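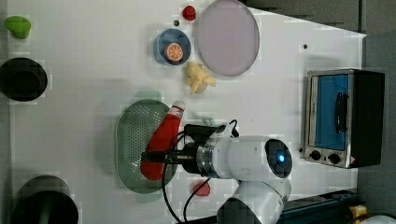 Laying out a play kitchen on one white table: oven placement, bowls, and where the food goes

Posted in: Playroom and Classroom Setup
Tags: pretend food, toaster oven, table layout, storage

Prurnlow
Member, 51 posts

I run the pretend-cooking corner in a mixed-age room and am redoing the layout from scratch. The corner is one white tabletop, no shelving, gray floor. On it at present: a stainless toaster oven used as the play oven, a blue bowl, a large pale lavender plate, two black containers (one wide, one tall), and the toy food. The oven has a glass door with a black handle and two knobs. It is used as a prop only and is never powered in this room.

The problem is working area. The oven takes most of the right side, the containers have ended up on the left, and everything else drifts into whatever space remains. At cleanup the food goes back in no particular order. The orange slice lives in the blue bowl by habit. The green piece and the red ones are usually loose on the tabletop, and the yellow one travels.

What I need to settle:

Whether the oven should stay on the table or move to a stand of its own.

Whether to assign each food a fixed container or let the children decide.

Whether a white surface is a bad choice. It shows every mark, and I have been considering a vinyl cover.

Table height is fixed. I can move the table away from the wall but not by much, as the door swings into that side of the room. Budget is low. I would prefer an arrangement that can be reset in a couple of minutes at 4 p.m. by whoever is closing.

Edited to add: the oven is an ordinary household one, not a toy, so weight is a consideration. The cord has been removed.

Derance
Moderator, 748 posts

Taking the oven first. Leave it on the table, but treat it as a fixed object and plan everything else from it. A separate stand sounds better than it works. Children carry open bowls between the two surfaces and the contents land on the floor. With the oven on the same surface, the transfer distance is short and most spills stay on the table.

Two checks before you commit to a position.

Door swing. Open the door fully and mark where its outer edge lands. Low-tack tape is fine for this. Nothing is stored inside that line. If the door in the open position reaches past the table edge, move the oven back until it does not. An open door hanging over the edge is at forehead height for some children, and it is also a lever. A child leaning on it can tip a light oven forward.

Stability. Household toaster ovens are light for their size when empty. Ours slid on a smooth top every time the door was pulled. Non-slip shelf liner under the feet stopped it. If yours still moves, use an appliance strap to a solid part of the table frame. Do not use putty; it lets go without warning.

Also check the rack and crumb tray. Both have thin edges. I remove the crumb tray permanently and leave the rack in, after running a finger along every wire end. Any end that catches gets filed or capped. If the door spring is strong enough to pinch, the oven should be retired from play use.

On layout, divide the table into three zones, working away from the oven:

1. Oven zone. The oven and its door area. Kept clear.

2. Work zone. Center of the table. The plate goes here, and it should be the only thing here at reset. A large plate defines the area without any need for tape or labels.

3. Supply zone. The end farthest from the oven. Food and containers.

The usual error is to put storage containers at the front edge where the children stand. They then reach over a tall container to get to anything else and it goes over. Tall goes to the back, wide goes to the front. With two black containers of different heights, that one change may recover more space than moving the oven would.

I would not assign each food a container. It makes cleanup slower and the younger ones ignore it. One container for all food, one bowl for mixing, one plate for serving. At reset, all food goes in the wide container, the bowl is empty, the plate is in the center. Anyone closing the room can check that from the doorway.

On the white surface, keep it. Toy food in strong colors is easy to find on white, and a missing piece is noticed sooner. Vinyl covers creep, curl at the corners, and trap grit underneath. Wipe down with mild dish soap in warm water, then plain water, then dry. Melamine foam will take off scuffs but dulls a glossy finish if used often, so keep it for marks that soap does not lift.

Gatchalian
Member

I agree with most of the above but would let the orange stay in the bowl. If the children already return it there, that is one item sorted at no cost.

We switched to a single container for everything in May and it was fine for larger pieces. Small ones sank to the bottom and the whole lot was tipped out each time to find them. A dark container makes this worse, as a small dark piece cannot be seen against the inside. If you use the black one, line the bottom with a circle of white felt. Or use it as the cooking pot and get a shallow clear bin for the food.

Check the small pieces against a choke tube if you have any under-threes in the room. Mixed-age usually means you do.

Tranunent
New member

just get a smaller oven. We used a cardboard box with bottle caps for the knobs, lasted a whole year, cost nothing and you can throw it out when it gets gross

Prurnlow
Member, 51 posts

Thanks. I tested the door swing as described. It cleared the table edge only after I moved the oven back 2 inches, so it was in the wrong position before. Liner is under the feet now and it no longer slides when the door is pulled.

I am going with the three zones and a shallow clear bin. The wide black container becomes the pot. The tall one is being moved to the back corner and may come off the table altogether. The orange keeps its bowl. No vinyl.

The cardboard oven was considered, but the knobs that turn get more use than anything else on the table.

Remaining item: one of the two knobs is stiffer than the other and the younger children pull on it to get it to turn. Does anyone know whether these are generally a push fit on a D-shaped shaft, or retained with a set screw?

Derance
Moderator, 748 posts

Push fit in most of the ones I have taken apart. Pull straight out with even pressure on both sides. If it does not move, put a strip of cloth behind it and pull on both ends of the cloth. Do not lever against the panel with a screwdriver.

The stiffness is often old grease or crumbs behind the knob, so clean there first. If it is a timer knob, some resistance in one direction is normal and should be left alone. Once it is back on, tug it firmly. A knob that comes off by hand is a small part and has to be treated as one.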